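Robot Learning for Manipulation
Lecture 10: Imitation from Wrist-Camera Demonstrations
Instructor: Annick Boychuk
Notes prepared by Trygve Lunde and Darlene Li

10.1 Where we are

The previous lecture ended with the loss function for behavior cloning. A policy is trained to map what the robot observes to the action a human operator took at the same moment. Today's lecture asks what the robot should observe, and what follows from that choice. The reading is the Multitari report (Mutiso and Carrier), sections 2 through 4. The appendix on controller timing may be skipped.

10.2 The fixed view and the wrist view

A fixed camera looks at the whole work area from one place. Its geometry is simple, and a position in the image corresponds to the same position on the table for the entire run. Its weakness appears late in the task. When the arm reaches for an object, the arm itself covers the object, and the policy must act with the least information at the moment it needs the most.

A wrist camera moves with the gripper. The fingers keep a nearly constant place in the image, so the position of an object relative to the fingers can be read directly from the pixels. If the whole setup is moved a short distance along the table, the images change very little. The cost is a narrow field of view. Objects leave the image as the gripper descends, and a policy without memory cannot recover what it no longer sees.

Recall the term "relative action" from Lecture 7. With a wrist camera, actions should be expressed in the gripper's own coordinates. Mixing wrist images with actions in the base coordinates of the robot was the most common error in last year's projects.

10.3 The Multitari experiment

Mutiso and Carrier collected 864 demonstrations of tabletop pick-and-place by teleoperation. Each demonstration is a sequence of images paired with gripper motions and an open or close command. Three policies were trained on the same demonstrations: fixed view only, wrist view only, and both views together. The network and the training schedule were held the same across the three.

The authors report the following.

Both views together gave the highest rate of completed grasps. Wrist view only came second, and its failures were mostly in the search phase, before the target had entered the image. Fixed view only failed mostly in the last part of the approach, where small errors in position matter.

Students should note how the failures are distributed. Two policies with similar overall rates may fail for entirely different reasons, and a single number will not show this. Your project report must therefore assign every failed trial to a phase: search, approach, grasp, or transport.

10.4 What the policy must learn to ignore

An image recorded during the approach contains a good deal that has no bearing on the next action. Shadows move with the lighting. Small marks on the table are sharp and high in contrast, and a network trained on few demonstrations may come to rely on them as landmarks. Objects that are not the target may be partly in view and out of focus. 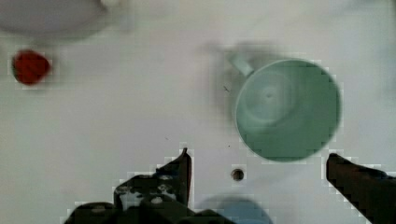 Two remedies are in general use. The first is variation in collection: change the lighting, the starting pose, and the arrangement of objects between demonstrations. The second is augmentation during training, by random crops and changes of brightness. Crops need care with a wrist camera. A large shift breaks the fixed relation between the fingers and the image, and that relation is the main reason for using this view in the first place. Keep the shifts small.

Compression is a further concern. Stored video often loses detail along strong edges, and the edges of the fingers are among the strongest present. A policy trained on compressed images and run on raw ones may behave poorly, so use the same encoding for both.

10.5 Assignment

Train the wrist-only policy from the starter code for 1650 steps and evaluate it on the held-out demonstrations. Then repeat with the crop shift doubled. Submit one page comparing the two runs, with prediction error reported separately for each phase. Discuss any phase in which the error did not change.

Questions about the starter code should go to Trygve Lunde. Lecture 11 covers policies with memory — please review the notes on recurrent networks before then.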